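Quick one before my shift, coffee's going cold.

So Tokora moved 11 of us off the packing line at Illwood and into the demo rooms. Same pay, diffrent job. You hold the grippers, you pick the thing up, you put it down. Again. The plant, mostly. Pot goes on the mat, pot comes off the mat.
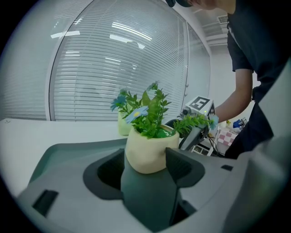 My wrists hated it at first. 4 hours a day is the limit now, used to be 5, and we had to push for that. Breaks are better than packing ever gave us. Chairs too! But it's quiet. On the line you could yell over the belts and someone yelled back. I miss that more than I figured I would.
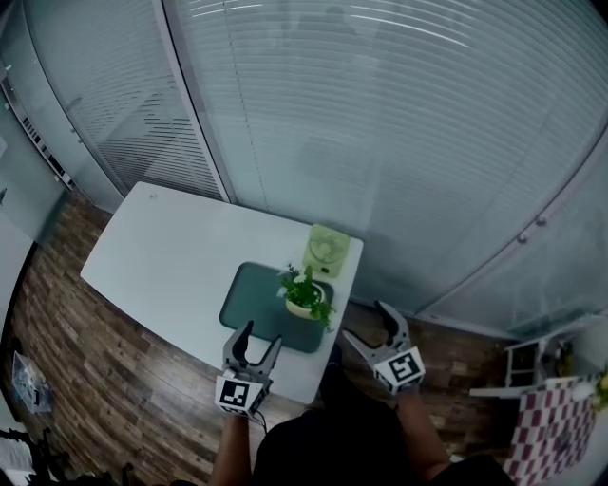

And yeah, we all know what it's for. The arms going in at the Plevolby site will learn from hands like ours. Management says no layoffs untill at least November, then "new roles." What roles? Asked twice. Got a flyer.

Some of the younger ones love it. Me, I'm 21 years in, mostly boxes, and I'd like it in writing. Union meeting's at 4, back room. Bring the flyer if you kept yours.

Gotta run, more later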